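4.2 Route choice in repeated dungeon runs

The second part of the study looks at how players of Kullus, an online role-playing game with a large body of optional quests, choose their way through a dungeon they have already finished once. Earlier work by Ogbonna and Quinlan treated the first visit as the main event and left out later visits. In Kullus this leaves out most of the play, as the reward table of the Barbieri Vaults is only opened in full after the quest is complete.

We collected 843 completed runs from 131 players. Each run was stored as an ordered list of rooms, with the time of entry, the health of the character on entry and any item used inside. Runs in which the player left by teleport before the last room were kept in a separate file and are discussed in Section 4.4. Group runs were left out, as the game records only the position of the group leader.

The Vaults have two routes from the gate to the final chamber. The upper route is longer, with weak enemies and one locked door. The lower route is short but passes through the Ruler's Hall, where the enemy named Ruler drains prayer points at a fixed rate. A player with level 100 in the Warding skill is not affected by the drain, and for such players the lower route is faster in every case we tested – provided that the door key has not been dropped on the way.

Despite this, many players above the level limit kept to the upper route. Two readings are possible. The first is habit: the quest itself forces the upper route, and players may simply repeat what they learned. The second is that the in-game journal describes the drain without mentioning the level at which it stops. The log data alone cannot separate the two, and we make no claim here beyond noting that players who had opened the journal entry changed route less often than those who had not.

Room times were compared after removing idle periods. An idle period was defined as any stretch with no movement, no attack and no open menu. Time spent in the inventory was counted as active play, which differs from the method of Boyer and makes a direct comparison with her room times unsafe.
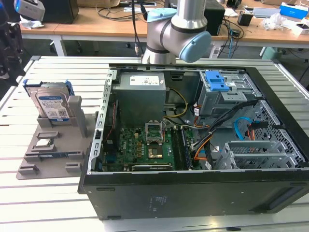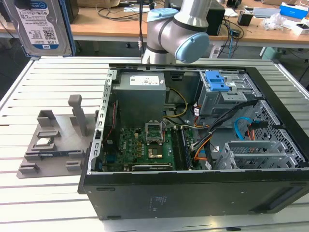

Figure 2. Open desktop tower lying on its side, with power supply and motherboard.

Server updates are a further source of error. The December update moved one enemy group from the fourth room to the fifth, which shortened the fourth room and left the total nearly unchanged. Runs from before and after the update were therefore pooled for total time but kept apart for all room-level results. The locked door was not altered by the update, and its opening time is used as the common reference point in Section 4.3.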